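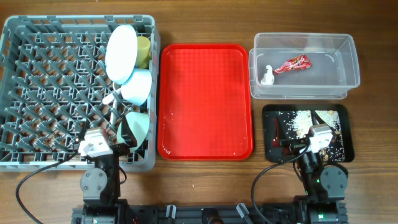 About Us

Hi, and welcome to Nallthorpe Supper School! I'm so glad you found your way over. I run a small cooking school for people who think they can't cook (you can, I promise), and I've been doing it for 8 years now, which sounds made up every time I type it.

It started in my own kitchen with three neighbors and a pot of soup. One of them had never chopped an onion in her life, and by the end of the night she was taking leftovers home and asking when we could do it again. So we did it again the next Sunday, and the one after that, and pretty soon I was borrowing chairs from up and down the street. When the old tailor's shop on Stisstead Lane came up for rent I signed for it before I'd worked out where an oven would go!

What we teach

Plain, everyday dinners, mostly. Roast chicken, a decent pot of rice, bean stews, flatbread, eggs every which way, and one cake you'll know by heart. I don't do fancy plating and I don't own tweezers. If you want spun sugar there are some lovely places in the city and I'm happy to point you to them.

The course most people start with is called Nyarko, after my grandmother's side of the family, and it runs one evening a week. You'll learn her groundnut stew in week two, and yes, you can make it as hot or as mild as you like. After that there's Jurum, our baking course, for anybody who wants to get their hands into some dough. (The name came from a typo on a flour order form. I liked the look of it and it stuck.)

How class works

Doors open at 6:15 and we start cooking at half past. Classes are small, never more than 19 people, and everyone gets their own board and knife. We cook in pairs, then we all sit down together and eat, then we wash up together too. I know, I know, but some of the best talks happen over the sink, and you'd be surprised how fast it goes with a few dish towels in play. Aprons are on the hooks by the door. Please wear shoes with closed toes.

Allergies are no trouble as long as I hear about them when you book. I can swap out nuts, dairy, eggs and wheat in nearly everything, although the groundnut stew turns into a different (still very good) stew.

A little bragging

Last winter I finally sat down with my old sign-up books and added up the dinners we've served since the shop opened: 3,697! I had to go lie on the couch for a bit. A lot of those were eaten by the same faces, because people do keep coming back, and a couple of them now bring their kids along to the school break classes.

Come and see us

New courses start in September, January and April. You're also welcome to drop in while a class is setting up, have a nose around and ask me anything you want. Parking is behind the bakery, and the side gate sticks, so give it a good push.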